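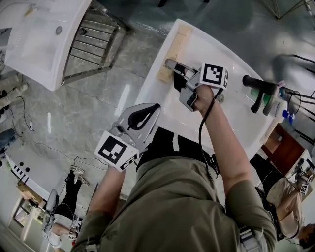
Working at the sinks, one gripper in each hand.

Home Diary Workshop Kit Older Contact

November 13, 2025 | by the Givero kit desk, Waltodcombe

I have had the spreadsheet open since breakfast and I'm no nearer to liking it, so I'm writing this instead with a cup of tea going cold next to me. The order for the new year has to be in before the end of the month and I keep going round and round on the same few lines. Grippers first, then cables, then everything else, and by the time I get to everything else there's hardly anything left to spend on it (it was the same last time, and I promised myself I'd start from the bottom of the list, and of course I didn't).

The big question is whether we go for five more pairs of the hand-held grippers or spend the same money on spares for the pairs we've got. My heart says more pairs! Everyone loves a new box arriving. But then I stood about for a good while this morning, getting under people's feet, and what I kept looking at was cable. Black cable looping down off the gripper and across a shirt to the harness, and a whole bundle of it on the floor besides. There isn't a single line for cable in last year's sheet, it was all hidden under "sundries", and sundries went over by such a lot that I had to go and explain myself. So cable gets its own line now, and I've put in for longer ones as well as replacements, and some sort of floor cover to run them under, if I can find one that doesn't cost the earth.

Pilkington came back with a quote for the Asis harness, which I'd been looking forward to. It's about £300 apiece, and I'll admit I sat back in my chair a bit. The old ones still do up properly and the buckles are sound. What I'd like is to borrow one for a week and let two or three people of different sizes wear it through a full session, and if they come back without complaints we can talk about it again in the spring. I've written to ask. They were very pleasant on the phone, I must say, and didn't hurry me at all.

Memory cards I've done, thank goodness. All 256 GB ones, 21 of them, and a proper tin to keep them in so they stop travelling home in people's pockets.

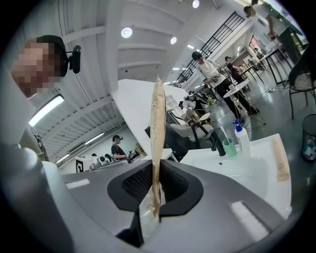 Then there's the consumables line, which I've always been mean with and want to be kinder to this year. It sounds silly beside the price of an arm, but the grippers need things to hold, and things wear out. Take the tan paper bags: lovely crinkly stuff, and a good test for the fingers, but paper doesn't last for ever when it's being gripped for a living, so I've put them down as a regular order instead of sending somebody out to the shops. Same with spray bottles and cups and the other bits that live by the tap. I'd also like more blocks, in more than one sort of wood if it can be managed.

I did go back and forth over a second robot arm. It would be grand, and there's a corner I've had my eye on, but the floor is busy enough already and I don't think I can argue for it while the hand-held work is carrying us along so nicely. I've left it in at the bottom with a question mark and no figure, and I may take the question mark off after I've measured the corner. Note to self, measure the door as well.

Printed markers for the cubes: ask whether we can do our own on the office printer or whether they really must come in ready made. Also spare headbands for the head cameras, washable if there is such a thing.

I'll type it up neatly tomorrow and send the first version round before lunch. The tea is stone cold and I'm having a biscuit.

Shares 5 | Comments 21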